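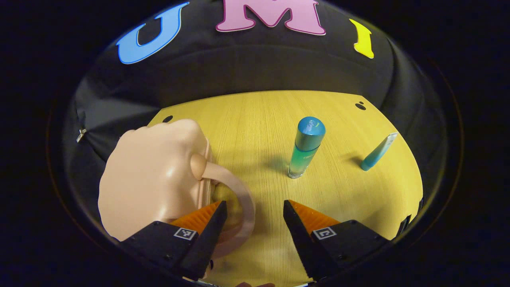 Opening, two minutes. The subject is how to plan a rail and ferry trip when the connection is the weak part. The working case is the Jerno route, traveled in October by four of us: Colette Collet, Killian Roussel, Solange Tanguy and me. Start with the state of the planning before anything was booked. A map, a timetable and a list of fares take up more room than people expect, and a clear stretch of light yellow wood-grain tabletop is the right size for laying them out in travel order. Left to right, first departure to last arrival. Say this before showing any times.

Search this site Enter keywords Go

Slide 2. Route. Train to Pruvost, change there, regional train to the port at Jerno, then the ferry to Puta. Total distance 200 miles. Two changes. Read the leg names aloud, since the back rows will not be able to read the table.

Slide 3. Connection time. Define it as the gap between scheduled arrival and the close of boarding. Do not use scheduled departure. On the ferry leg boarding closes well before the ship leaves, and the printed timetable gives only the sailing time. Killian read the wrong column on the first draft and the plan looked safe when it was short. Pause for questions on this slide only.

Slide 4. Tickets. We compared a through ticket with separate tickets for each leg. The through ticket cost more. It also moved us to the next sailing without a new fare if the train was late. Separate tickets were cheaper and carried no such cover. Explain that the price difference is what you pay for the missed connection. If the next sailing is the same afternoon, separate tickets are reasonable. If it is the next morning, add the price of a room before comparing.

Slide 5. Baggage. One bag each, under the seat or on the rack. Checked bags on the ferry are handed back after foot passengers have left, and the bus into Puta does not wait. Solange checked hers and took the later bus. Show the bus times.

Slide 6. Where to spend the slack. Pruvost station has a heated waiting room, lockers and a counter that sells soup. The port has a bench and a vending machine. Put the spare time at Pruvost if the regional train is frequent, and at the port if it is not. In October it ran every two hours, so we waited at the port. This is the point most often argued — allow time.

Slide 7. Return leg. Same route reversed, with one difference. The early ferry meets the train and the late ferry does not. Apolline Rey asked at the last talk whether the late ferry could be used with an overnight stop in Jerno. It can. The guesthouse desk closes early, so call ahead for the door code.

Closing. Hand out the blank planning sheet. It has one row per leg and a column for boarding close. Monique Charpentier has extra copies at the door. Ferry times on the sheet were checked 13/06/2020 and the winter timetable is different.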